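**Hutavau** is a small print-queue manager for desktop computers, first released in June as a side project of the Nolton software group. It sits between the applications on a computer and the printers on the local network, and it has won a loyal following for one wonderful trait: it remembers how each printer was set up, even after a major system update.

## Background

Older office networks often mix several printing protocols. A printer added by one method may come back under another when the operating system is upgraded, and features such as duplex printing or tray selection can vanish from the dialog box. Hutavau keeps its own record of every queue - address, protocol, paper sizes, finishing options - and compares it with the system's list at each startup. If the two disagree, it offers to put the old settings back with a single click! 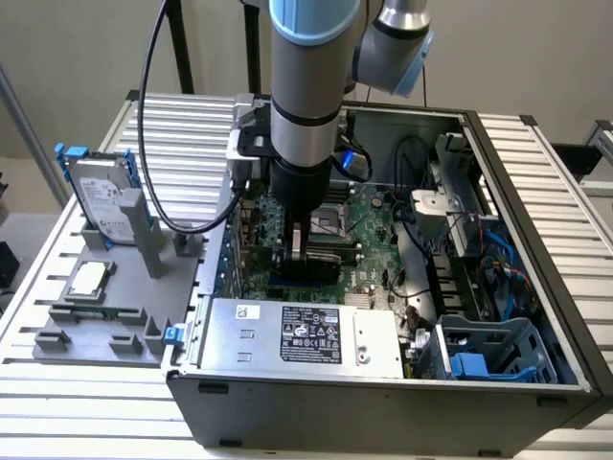 Version 2 added a proper settings window and support for 24 page-description profiles, among them the much-loved Fernandes profile for wide-format label stock. The profile library has since grown to 57, nearly all of it sent in by users who wanted an old favorite to keep printing.

## Spooling

The spooler is the cleverest part of the program. Jobs are held in compressed form and expanded a page at a time, so even a long, picture-heavy file starts printing almost at once.
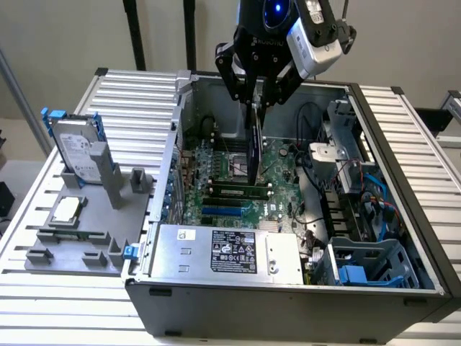 Hutavau can hold waiting pages in memory or on disk, and it chooses for itself unless told otherwise. On machines with little memory the disk setting is the safer pick, though it is slower with large drawings. Changes to the hardware are handled gracefully too: after work on an open computer like this one, with its green motherboard in reach, the spooler checks the available memory at the next start and adjusts its limits to match. The user has nothing to reset.

## Toludstead edition

The Toludstead edition is a server build without a settings window. It reads the same queue files as the desktop program - a lovely touch, as a setup can be tried out at one desk and then copied to a whole building. Color calibration is missing from this edition.

## See also

* Print spooler
* Page description language
* Network printing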